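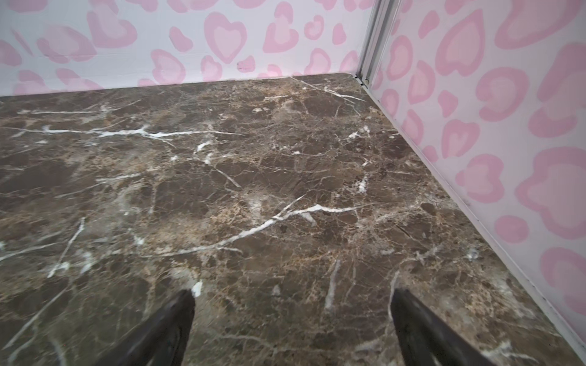
Figure 2. Dark brown marble surface with a dense network of tan and cream fractures and branching white veins. Soft highlights are visible across the center and lower right.

Last updated: Tue 20 January
Leonie Gisler, Adom Amoah and Coralie Paewai

4. Surface pattern and the visibility of everyday marks

4.1 Choice of surfaces

The survey covered kitchen and washroom tops in two apartment buildings, Lanska and Odoi. Most of the tops in Odoi are plain, in one even color. Lanska has a mix of plain tops and patterned stone, and the stone shown in Figure 2 belongs to the group we call dense-patterned. We put a surface in this group when its lines and patches continue over the whole working area and leave no plain field larger than a hand. The other two groups are plain and sparse-patterned.

The dense-patterned group was of interest because residents described it in two different ways. Several said it was easy to live with and looked the same at the end of the day as it did in the morning. Others said they did not trust it and wiped it more often than they would a plain top. Both answers came up in the first round of interviews in May, and we added a question on wiping habits for the second round.

4.2 Features of the stone

The base color in Figure 2 is a deep chocolate brown. Fine tan, beige and cream lines divide it into small darker patches, which gives a mottled look close to a pattern of cells. The white veins are a separate feature. They are brighter than the fine lines and irregular in direction. One runs more or less level across the left half of the surface, with short branches on both sides. A second climbs toward the right and is broken into segments. There are also small isolated spots of white, and one of these is among the brightest points on the stone.

We recorded the fine lines and the white veins separately because they affect different kinds of marks. The fine lines are similar in color to bread crumbs, dried tea and spilled flour mixed with water. The white veins and spots are closer to salt, sugar and limescale. A person looking for a pale crumb on this stone has to tell it apart from a background that already contains many pale shapes of a similar size.

Gloss was scored as a third feature. A polished top reflects the window or the ceiling light, and within the reflection the pattern loses some of its contrast. Smears of grease are easiest to find there, as they change the reflection even where they do not change the color. Residents who wiped by habit often bent down to look along the surface toward the light. Skoryk's earlier notes on the Plustov kitchens mention the same movement.

4.3 Scoring

Each top was scored by two people working apart, using the sheet in the appendix. The scorers looked at the clean surface first and then at the same surface with a set of test marks: dry crumbs, a water ring, a thin smear of cooking oil and a pinch of salt. They stood at normal working distance and were asked to point to each mark they could find. Where the two scores differed, Van Rooij scored the top a third time and the middle value was kept.

Lighting was left as the residents normally had it. This makes the scores harder to compare between rooms, but it matches how the tops are seen in use. Blinds were not moved, and lamps that were off stayed off.

Scores for dense-patterned stone should be read by mark type. A single total hides the difference between the oil smear, which depends mainly on gloss, and the crumbs and salt, which depend on the lines and veins. The totals are kept in the appendix for readers who want to compare them with the Skosier survey, where only totals were reported.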